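Ceiling white, second attempt

July 25, 2019

The first coat went on in March and flashed badly along the soffit, so I switched from the Drukelero flat to Hellström, tint code 1284. Walls and ceiling get the same white. The recessed channel takes longer than the rest of the ceiling put together: two sides to cut in, then the pointed corner where they meet. I sanded the joint with 100 grit, primed it and left it overnight.
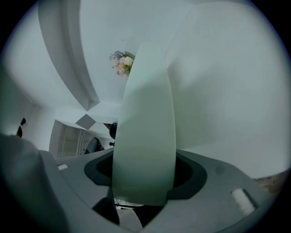

A reader at Plultier wrote in to say that one white on both surfaces hides the corner line and that the ceiling should go a shade lighter. I tried that on a test board and could not tell the 2 apart after dark. The pale pink and cream flowers give enough color for now.

Still to do: caulk the long edge of the soffit, then touch up with the small roller.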